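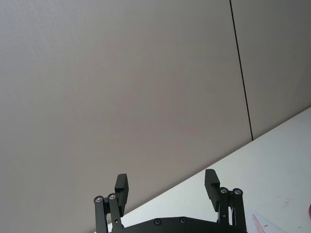

Teaching a pair of robot arms to use a rubber stamp and an ink pad may sound like a rainy afternoon project, but the team at Trosona has spent the better part of a year on it, and this Friday they are sharing what they learned. The new training method, called Flakura, lets a robot learn how hard to press from a handful of human demonstrations. It runs on ordinary two-finger grippers with flat black pads and very little else, so small labs should be able to try it too!

By Sarahí Pacheco | October
2 comments | 66 shares

"We wanted a job where a mistake leaves a mark," said Leopoldo Galindo, who leads the project. "Press too softly and you get a ghost. Press too hard, or let your hand slide, and you get a smear – and we have seen plenty of smears."
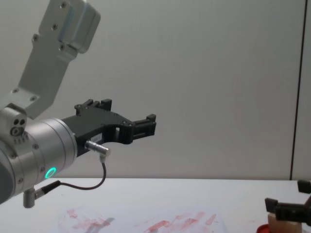 Flakura was trained on 119 demonstrations recorded by Galindo and his colleague Omprakash Semwal. In the team's tests, stamps were judged clean in 90 percent of trials, up from 66 percent with the method they used before. Semwal is quick to add that old, dried-out pads still give the system trouble, and that work on those carries on through the winter.

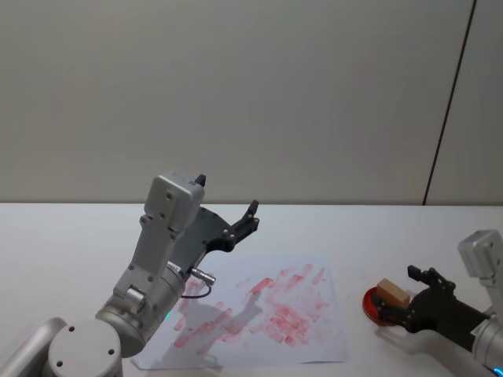

A block held over the red dish beside a well-used practice sheet. Photo: Trosona

The write-up and training recordings will be free to download, and Trosona would dearly love to hear from anyone who gives them a go. Questions may be sent to Urmas Rebane in the press office.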